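Search Pondach Go Advanced search

Hand-held gripper demonstration

Reading time: 3 minutes

Hand-held gripper demonstration is a method of collecting training data for robot manipulation in which a person performs a task with gripper tools held in the hands. No robot arm is needed during recording. The trained policy is later run on an arm fitted with fingers of the same shape.

Equipment

Each tool consists of a body, a pair of opposed fingers and a camera fixed so that both fingers stay in view. The fingers can be swapped, and pads are treated as wear parts. In the Pesalik variant of the method, recording starts and stops with the jaws open over a bare area of the work surface, which gives every episode a common reference view.

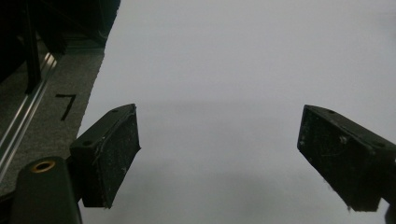 Open jaws above a bare white surface, seen from the tool camera.

The reference view is used to check that the camera has not shifted on its mount. If the finger outlines differ from the stored outlines by more than 8 pixels, the episode is set aside and the tool is recalibrated.

Two-handed recording

Many household tasks need one tool to steady an object while the other moves it. Both tools are then recorded together with an overhead or head-level view, and the streams are aligned to a shared clock at 60 frames per second.

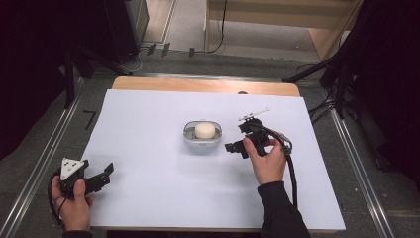 Alignment errors matter most at the moment of contact. A delay of a few frames between the two tools can teach the policy to close one gripper before the other is in place – a fault that is hard to find by looking at either stream alone.

Object choice

Smooth, rounded items such as a bar of soap in its dish are common test objects. The grasp must clear the rim of the dish, and a poorly centered grasp tends to turn the object instead of lifting it.

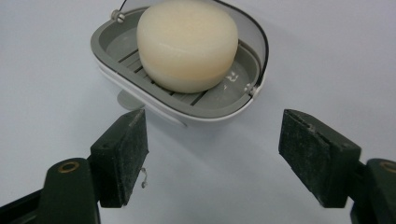

Najwa Sayegh has argued that such objects are overrated as a test, and that a policy trained on 100 soap episodes mostly learns the height of one dish. In her view, the dish should be changed more often than the object inside it.

Tamer Tarawneh's comparison at Lebrun gave partial support to this position. With the total held at 200 episodes, sets that used several dishes transferred better to an unseen dish, while results on the original dish dropped slightly.

Filtering

Episodes are trimmed before training. Long stretches with open jaws and no object in view are shortened, as they otherwise bias the policy toward waiting.

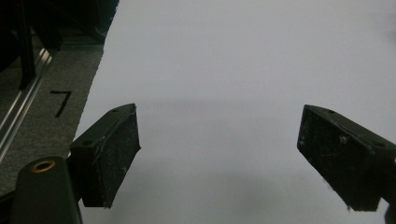

Trimming is usually done with a threshold on finger motion. The Skestix toolchain keeps a short lead-in before the first movement, so that the policy still sees how an approach begins. Removing the lead-in completely has been linked to abrupt starts on the arm.

See also: Imitation learning; Camera calibration; Bimanual manipulation

Contact | Copyright Pondach | Back to top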